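4. Soft things and where they end up

I said in Section 3 that I would come back to the soft things, and I've been putting it off, partly as they were the bit of the diaries I enjoyed most and partly as they made the biggest mess of my coding scheme. By soft things I mean anything made of fabric that gets carried or worn out of the house and then has to live somewhere when it comes home again: caps, string bags, rolled-up rucksacks, scarves, swimming bags, the little pouches that other bags fold up into. Clothes proper I left out. They have wardrobes and a laundry cycle and a whole literature to themselves, and Sorcha Carroll warned me early on that if I let jumpers in I'd never finish (she was right, I tried it for a week).

The five Akton households wrote 2,000 diary entries between them, and 800 of those were about soft things. I was surprised by that! When I planned the Ciltatitz study I thought it would be mostly post, keys, chargers and crockery, the hard stuff that piles up on a table and has a known place to go back to. The recording sheet was built for it. There was a box for "what is it", a box for "where was it", a box for "where did it go", and a space at the bottom for grumbling. With a mug this works beautifully. With a cap you get things like "hall, sort of on the bag" and "moved it over", and then three lines of grumbling.

4.1 Things without a right way up

The first thing I noticed, reading the sheets back, was how often people had trouble saying which way a soft item was lying. A mug is upright or it's on its side. A book is face up or face down. A cap has a top, obviously, and anyone can tell you where it is when it's on somebody's head, but put it down on a table and people start to disagree. Some of the diarists always set a cap down on its rim and called that upright. Others set it down crown first, like a bowl, and called that upright as well, and one of these was using it as a bowl (keys, coins, a lip balm). Both lots were quite sure of themselves. Daithí Foley, who coded the sheets with me, ended up writing "rim down" and "rim up" in the margin and ignoring whatever the diarist had said, and I've followed him in that here.

Bags are worse. An empty fabric bag hasn't got a shape of its own, only the last shape somebody gave it, and it loses that as soon as it's picked up by a strap. We tried coding for "flat", "folded", "bunched" and "hanging", and the two of us agreed well enough on flat and hanging. Bunched and folded were hopeless. I would look at a bag and see one fold gone a bit wrong, he'd look at the same bag and see a heap. In the end we merged them into one code, which we called "gathered", and I'd advise anyone repeating this to do the same from the start and save themselves the arguments.

Size was a nuisance too. A diarist would write that an item was "small" on one sheet and "in the way" on the next, and it would be the same bag, having been emptied and squashed in between. I had hoped to relate the size of a thing to how long it stayed on the table. I gave up on that for soft things and only report it for hard ones (Section 3.2).

4.2 Handles, straps and edges

What people did mention, over and over, was the part they picked the thing up by. This wasn't something I'd asked about. It came in through the grumbling box and through the interviews. "Grabbed it by the strap and everything came out." "Picked it up by the peak, he hates that." "Couldn't find the handle." I began underlining these for fun and by the end of February I had enough underlining to think it needed a code of its own, so we went back to the beginning and did the lot again.

There seem to be two habits. Some people go for the obvious holding part if there is one, a strap or a loop or a peak, and will turn the thing over until they find it. Others take hold of whatever bit of cloth is nearest and scoop. The scoopers are quicker but their things land gathered, and the ones who look for a handle tend to leave things hanging or flat. I don't want to make too much of this with only five households, and Peadar Dolan pointed out when he read the draft that the scoopers in our sample were also the ones with small children, who have one free hand at best and aren't going to stand there looking for a loop. Fair enough! I've left the comparison in with that caution attached.

Colour came into it more than I expected. Where the trim or the strap was a different colour from the body of the thing, people were much more likely to mention it by name in the diary ("put the red handles back over the hook"). Where it was the same colour all over they just wrote "bag". Định Ông suggested that a contrasting strap may work a bit like a label, in that it tells your hand where to go before you've thought about it, and also tells you which way round the thing is. I like this idea a lot. I can't show it from diaries. It would want a proper comparison with matched items, plain and trimmed, and people who hadn't seen them before.

4.3 The table as a halfway place

Tables matter here for a simple reason, which is that nearly all the soft things passed over one. The hook or drawer where a thing was meant to live was almost never where it went first. It went on the table, usually near an edge, and then it got moved when the table was wanted for something else. Diarists had lots of words for this second move (shift, shove, budge up, clear) and most of them don't say where the thing ended up. A soft thing shoved along a table changes shape as it goes, so by the time it's been shoved twice it may be hard to say what it is at a glance. One diarist in the Ó Gríofa flats spent a good part of a morning looking for a folded shopper that had been at the end of her own table all along, under nothing, just looking like a tea towel.

We talked about this at some length on November 15, 2021, when Callum Aitken came over with his own notes from the Cuvus storage survey. His view is that soft things are treated as if they had no footprint. People leave room on a table around a bowl or a laptop, but they'll put a cap down half on top of a newspaper, or lay a bag over a pair of glasses, as if the fabric took up no space. I went back to the sheets with this in mind and it holds up pretty well for bags and scarves. For caps I'm less sure. A cap with a stiff peak gets set down with a bit more care, and two of the diarists had firm rules about not squashing them.

The other thing that happens on tables is that soft and hard objects get mixed, and the hard ones win. A rack or a tray stays where it's put and keeps its outline, so everything soft is described by reference to it: "behind the letter rack", "next to the fruit bowl". I found hardly any entries that went the other way and placed a hard thing by a soft one. It makes sense if you think about it, you wouldn't give directions by a cloud.

Figure 2 has what I mean by a strong trim on a soft body. The fabric is a very bright blue, and the orange on it is the first thing I see each time, well before I've worked out how the rest is lying. In the first picture the cloth is crumpled into bulges and creases and the webbing strap is still perfectly easy to follow down the middle. The second has a clear plastic rack on the same table top as the blue item, and going by the diaries I'd expect most people to say that the blue thing was by the rack.
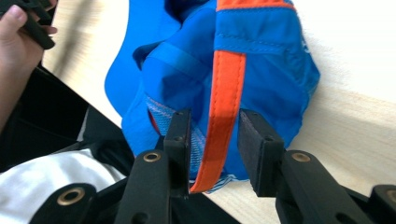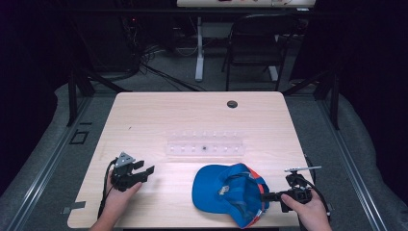 Figure 2. Blue fabric with orange-toned trim on a pale wooden table top.

4.4 What I'd change on the sheet

If I ran the diaries again I'd keep the three boxes for hard objects and print a separate sheet for soft ones. It would ask what part you picked it up by, whether it was empty, and what it was next to. I'd drop "which way up" altogether. I would also put the grumbling space at the top, as that's where all the useful material was, and several people had plainly run out of patience before they reached it.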